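Our Visit to the Horrocks Open Day at Nirkwood

Print this page | E-mail this to a friend

I had been meaning to get to the Horrocks open day for years, and every September I told myself I would sign up early and every September the slots were gone by the time I remembered. This time my sister put both our names down while I was still looking for my glasses, so off we went, with a thermos of coffee and a bag of rolls, because the last time I trusted a factory snack bar I came home with a headache.

Nirkwood is a pleasant drive if you take the old road past the reservoir. The parking lot fills quickly, so we ended up on the grass by the fence, next to a family with a very large dog who was not allowed in and clearly had opinions about it. At the front desk they give you a sticker with your first name on it and a folded map. There were 179 of us on the morning list, split up into groups, and ours was led by Binta Eze, a soft-spoken woman with a wonderful memory for names. She had all of ours before we reached the first door.

Horrocks handles spare parts and small household goods for other companies, which sounds dull and was anything but. You order a replacement knob for your oven, say, and it may well have spent the winter in a bin at Nirkwood. I had never given a thought to where such things wait. We started in the receiving hall, where the cartons come in from the trucks, and then went along a hallway lined with old photographs of the place back when it made furniture springs. My sister, who worked in an upholstery shop when she was young, could have stayed there all morning, and I had to go back for her twice.

Then came the part of the tour I liked best, and I know how it sounds when I say that it was all about bins. Binta talked about them the way my grandmother talked about baking pans. A good one gets better with use, she told us, up to a point, and then one day it has to go. The walls should slope so that things slide down to where you can reach them. Scuffs are fine and stains are fine, but a crack is not, and neither is a corner that has begun to lift. They rotate 500 of them through the picking area, and each gets looked over when it comes back for washing.

I asked her what wears them out. Mostly the parts themselves, she said - metal brackets are the worst, and anything with a burr on it. You could follow that very nicely on the inside of the one at the table where our group stopped, where the sloping panel at the back was scratched all over and had a big dark patch worn into it.

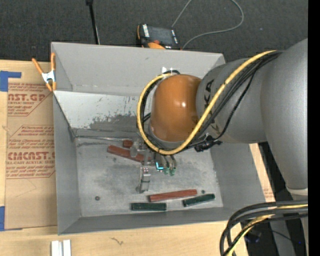
Binta Eze added that the people who order the bins always want the cheap ones, and that she keeps a pair of Usside bins from her first year in the job just to show them what a decent one looks like after a decade of brackets. She said she had won that argument 3 times and lost it more often than she cared to remember, and that the cheap ones squeak when you stack them, too.

A man in our group wanted to know whether they could be bought for a garage. They can, as it happens. Horrocks sells off retired bins from a shed by the back gate, $10 apiece, and you carry them out yourself. I bought two, one for potatoes and one for the boots by the back door, and my sister bought four and would not say what for.

After that we saw the washing room, which was warm and smelled of lemon, and the packing benches, where a young fellow showed us how to fold a carton bottom so that it holds without tape. I have tried it at home since and can manage it on the second or third go. The label printers are all Prorik machines, very noisy, and the children in the group were allowed to print their own names and stick them on everything, including me.

Lunch was in the canteen, and I take back what I said about factory snack bars. The lentil soup was excellent. We ate our rolls with it and did not feel at all guilty.

If you are thinking of going, wear flat shoes and bring a sweater for the receiving hall, as the big doors stay open. The tour takes the whole morning and there are not many places to sit. Put your name down early, or have a sister who will do it for you.

Posted November 10, 2023

Print this page | E-mail this to a friend

More visits and outings
A Rainy Afternoon at the Nirkwood Button Museum
Behind the Counter at the Old Post Office
The Usside Harvest Fair, With Pie
Where to Stop for Coffee on the Reservoir Road
Two Sisters and a Paper Mill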